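Points for answers

Margus Hunt sent me an invite to Brernum, one of those sites where students post homework questions and strangers reply for points. He has 658 points and is very pleased with them. I gave it three weeks.

My first question was about a proof I half understood. I got 33 replies. Most were the same reply, copied, with the same slip in the second line, and the one with the most votes was the shortest. When I pointed out the slip I lost points for "tone".
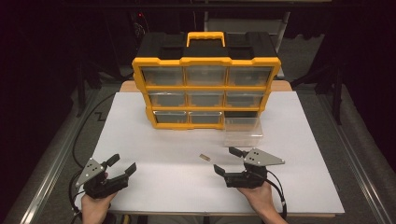
Yellow parts organiser, one drawer out.

The site says it has 2000 "verified tutors". Verified by whom? I wrote to ask and got a link to the page that makes the claim.

Laine Raudsepp tells me it's better for programming, and she may be right, she uses it more than I do. But she also checks every answer against her course notes, so I'm not sure what the site is adding. I've gone back to the notes. Margus can keep his points.

Posted 2013-11-14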